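How Robots Learn the Rules for Sorting Parcels

A parcel sorting robot is a machine that picks up a package, reads the code on its label and puts the package in the right place. Before a robot is allowed to do this near people, someone has to write down the rules for the job. A written rule that many people agree to use is called a standard. Safety standards say how a machine must behave around people. Work standards say how a job must be done, by a machine or by a person.

Where the rules come from

Many work rules start with people who do the job by hand. A person who sorts parcels makes a lot of small decisions: which box to take next, how to turn it, where to aim the scanner, when to put it down. Each decision has to become a clear sentence before it can become part of a robot's program.

At the Furura project, Frøydis Tangen writes these sentences. Her list for one parcel has seven steps:

1. Take one parcel only.
2. Find the shipping label.
3. Turn the parcel until the bar code faces the scanner.
4. Scan the code.
5. Wait for the signal that the code was read.
6. Put the parcel in the crate that matches the code.
7. Let go only when the parcel is resting on something.

Step 5 is the one people skip most often. If a parcel moves on before its code is read, the computer has no record of it, and the parcel counts as missing even though it is in the building.
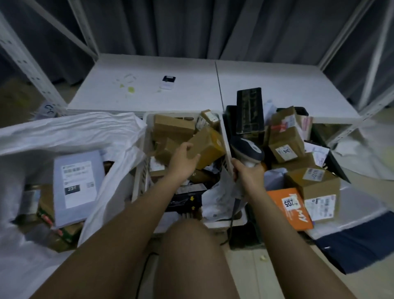
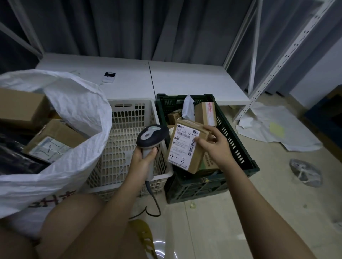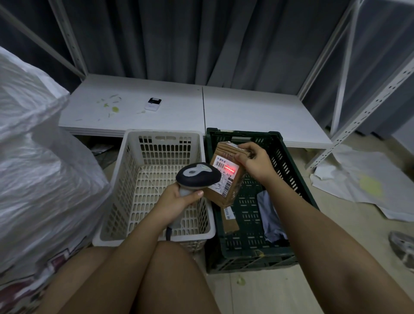

Sorting by hand: one hand for the scanner, one hand for the parcel.

What a bar code does

A bar code is a number drawn as dark and light stripes. The scanner shines light on the stripes. The dark ones send back less light than the light ones, and the scanner turns this pattern into a number. The line of light should cross all of the stripes. A label can carry more than one bar code, so a good rule also says which code to read. Handwriting on the label is for people. Most scanners ignore it.

A code can be hard to read if it is folded, torn, or under shiny tape. The rule at Furura is to try three times and then put the parcel aside for a person to check. A robot must never guess a number.

Safety rules for the robot

These are the rules used for Flivo, the project's sorting arm.

Speed. When a person is inside the marked area, the arm may move no faster than 200 millimeters per second. That is 20 centimeters, less than the length of most school rulers, in one second.

Force. The fingers of the arm may squeeze a parcel with a force of 30 newtons at most. A newton is a unit of force. Holding up a medium apple takes one newton.

Distance. No person may stand closer than 80 centimeters to the arm while it is lifting.

Stopping. There must be a red stop button that anyone can reach. When it is pressed, the arm stops and stays stopped. It does not start again when the button is released - a person has to check the area first and then restart it.

Cables. Cables for scanners and other tools are kept out of the path of the arm. A moving arm can catch a cable and pull the tool with it.

Testing the rules

A rule that cannot be tested is not a good rule. "Be careful with boxes" cannot be tested. "Squeeze with 30 newtons at most" can be tested with a force meter. Every February the Flivo rules are read again from the first to the last, and any rule that cannot be measured or checked is rewritten.

Try it yourself

Write the rules for putting one book on a shelf. Give them to a friend, who must do exactly what the rules say and nothing else. Mark each place where your friend gets stuck. Those are the places where a rule is missing.

Words to know

Standard: a written rule that many people agree to use.
Scanner: a tool that reads bar codes.
Newton: a unit of force.

Comments

BookshelfTeam: We did the book test in class. Our rules did not say which way up the book goes. We had to add two rules.

Rūta Tamošiūnaitė: Does the robot know if the box has something breakable in it?

Ninley Editors: Only if the label or the computer record says so. The arm cannot see inside a box.

marten_k: what happens if 2 people press stop at the same time

Ninley Editors: The arm stops, the same as with one press.

Contact Ninley | Copyright Ninley | Back to top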